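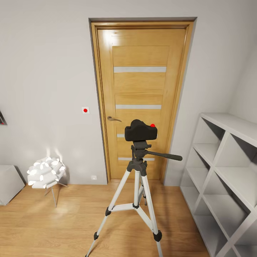 Tripod and camera in the simulated room, seen from in front of the door.

Posted in: Robotics > Simulation > Collecting demonstrations

How should I split up a tripod task when recording demos?

brimton_lab

We're recording teleoperated demonstrations in a simulated room for a project called Vustedby. A two-armed robot has to deal with a camera on a tripod, and we want to train a policy on the recordings. I have 26 episodes so far and the plan is to get to 100. At the moment each one is a single long recording with one instruction. The longest is 1433 steps.

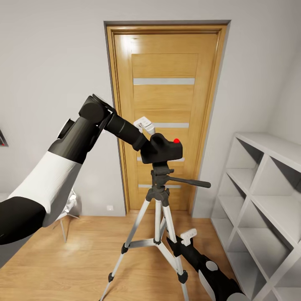 Left gripper near the back of the camera, right gripper beside one of the tripod legs.

My trouble is that our operators all go about it differently. Some bring both arms in together, some keep the right one well back. Should I cut the episodes into stages, or leave them whole and write better instructions? Also, do I throw out the clumsy ones?

Vlad

Keep them whole and label the stages afterwards. You can always cut later but you can't get the joins back. We store a start and end step for each stage in a plain text file next to the episode.
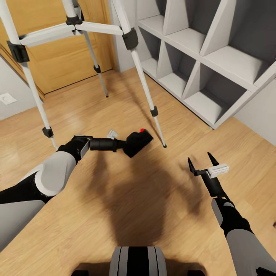
What we count as a stage

Approach, grasp, carry, release. A new stage begins when the gripper state changes and not when the operator thinks it does. Holding something in the left gripper while the right one is open is still one stage for us. If you label each arm separately you'll get twice the work, and for a first model I wouldn't bother.

Agree which arm does what before you record any more. Almost 20 of our early episodes were no use because the operators swapped arms as they liked. 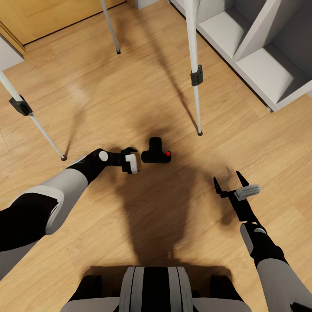

Clumsy episodes are worth keeping if the labels are right. Put them in their own folder and train with and without. A moment with the black object flat on the floor and both grippers away from it is a useful starting state, as the policy will need to cope with that sooner or later. Mark the outcome separately from the stages.

Oltetti

Check your frame rate first. Ours was wrong in the config and every label was out. Otherwise same as above, though I'd cut them.

Tags: teleoperation, dataset, labelling, two arms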